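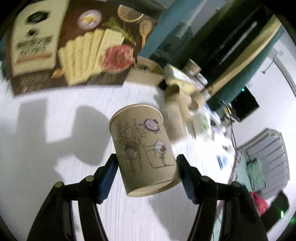
Against the refill

For most of last year I was a member of a refill scheme called Voseck. You buy a starter set of containers, they post you the contents in paper pouches, you tip one into the other, and the pouches go in with the cardboard. I joined because I was tired of my own recycling bin. I left in June and I've been trying to work out why I felt so little guilt about it.

The starter set cost £59. I mention the price first because the company doesn't. On the website it sits three screens down, after the sea turtles. For that you got coffee, rice, oats and washing powder containers, all empty. I already owned things to keep coffee, rice, oats and washing powder in. So does everyone. The first act of a scheme meant to reduce the number of containers in the world was to send me more of them, in a box, with tissue paper.

I'm told this is a petty complaint and that the sums come good over time. Perhaps they do. Voseck says a container pays back the effort of making it after 16 refills. It doesn't say what "effort" covers, or whether the van is in there, or who worked it out. At the rate my household eats oats, 16 refills is well over a year, and the lid on the oats had stopped closing properly long before that. Customer services offered me a new lid. It would have come in a box.

The rice was worse. I could buy the same weight at the shop at the end of my road for less than half the money, in a plastic bag that weighs next to nothing. I don't like the plastic bag. But I walked there and back with it, and I'd have been walking that way for milk in any case. Does a pouch driven to me from a warehouse beat a bag carried home on foot? I would like somebody with no rice to sell to tell me.

What bothers me more is what a subscription does to the amount you buy. Voseck sent things on a schedule. You could pause it, through a menu called "Your Rhythm", and I did pause it, twice, and both times it started up again after a month without my asking. By spring we had two pouches of washing powder under the sink and a third on the way. We began to use more of it. You do, when there's plenty. The old way, where you noticed the box was nearly finished and wrote it on the back of an envelope, kept a sort of check on things.

There are others at it now. Fisel does the same for shampoo and soap. Flokel does pet food and, for some reason, candles. All have the same quiet colours and the same way of talking to you, as if you'd both been through something. Fisel's welcome email told me I had "joined a movement of people who care". I had bought soap.

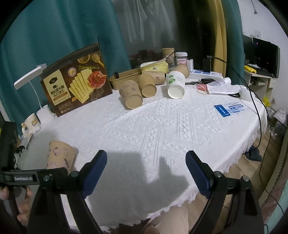

White tablecloth with a raised pattern and a fringe.

I don't think the people who run these firms are crooks. I expect they believe it. My quarrel is with the idea that the way out of buying too much is to buy something first, and that the buying should feel like a treat. The older kind of reuse was dull. It was a biscuit tin with buttons in it, or a jam jar full of screws, and it had no brand and made no claims. My grandmother had a tea caddy with a dent in it that held string, and she would have been baffled to hear that it was a lifestyle.

The usual reply is that dull doesn't work. People won't change unless it's easy and pleasant, and if nice packaging gets them started, where's the harm? I take the point more seriously than I used to. A friend of mine who had never given a thought to waste joined Voseck after I did and now takes her own tubs to the butcher. That's a real change and I can't say it would have come about otherwise. I also can't say it wouldn't. She'd moved next door to the butcher.

Near where I live there's a shop called Babalola that has sold loose dry goods for as long as I've been here. Lentils, flour, dried beans, nuts, four kinds of rice. You bring a bag or a tub, or you take one of theirs, which are brown and thin and tear if you look at them. There's no app. The queue is slow on account of the scales, and the shop shuts at six, when plenty of people are still on the train home. I go less often than I should, and that is a failing of mine. But when I worked out what my last Voseck delivery would have cost me there, it was £19 cheaper, and the money would have gone over a counter in the next street.

If a council wanted to do something useful it could help a shop like that stay open until eight. I don't hold out much hope. A late-opening grocer doesn't make much of a launch event, and there's nothing in it to unbox.

As for the containers, I still have them. The one for oats now has pegs in it, and the lid doesn't matter for pegs.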